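**Oil on a butcher block top, how long before I can use it?**

*radimo_kitchen*

So I put the second coat of oil on my new top Friday and it still feels tacky!! I sanded to 200 first like the can said. Do I wait, or wipe it back? I've got people coming for dinner and nowhere else to chop.

*Pulodus*

You put too much on. Rub it hard with a dry rag, then leave it alone for 2 days with a window open.

*nadden1664*

What Pulodus said, plus thinner coats next time (I do three, barely damp). Mine's the same kind of strip top, and the darker strips never bothered me.
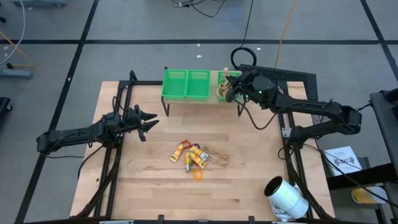 *Page last changed: November, 3 edits*

Lay those oily rags out flat outside to dry, please, don't ball them up in the trash. They can catch fire.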